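Incidencia 960: el hilo musical del taller se para a los 40 minutos
Estado: abierta, en espera del proveedor
Abierta por: Detlef Stöcker
Equipo: altavoz de red Vondutine, aplicación Zoubi

Descripción
La música arranca bien por la mañana y a los 40 minutos exactos se calla. La aplicación sigue mostrando la canción en marcha, con su barrita avanzando tan contenta. El silencio lo ponemos nosotros.

Intento 1
Reinicio del altavoz, que es lo que contesta Prirnent a todo, incluida la consulta sobre la factura de marzo. Volvió a sonar. Duró 40 minutos.

Intento 2
Cambio de la lista «Parkilstead tranquilo» por la radio. Mismo corte, en mitad del pronóstico del tiempo. Seguimos sin saber si llueve el jueves.

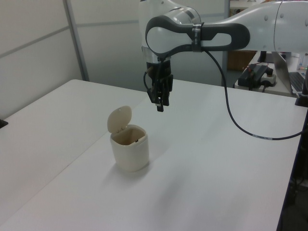 Intento 3
Actualización del firmware de la versión 2 a la 145. Pregunté por las 142 intermedias y me remitieron al foro. Ahora el altavoz saluda al encenderse, en portugués. El corte sigue igual.

Respuesta de Prirnent, 22 de mayo de 2024
«Compruebe que el volumen no esté a cero.»

Réplica
Comprobado. No está a cero.

Pendiente
Desactivar el ahorro de energía en Ajustes > Red > Avanzado > Otros. El menú «Otros» pide una contraseña que no viene en el manual. Solicitada.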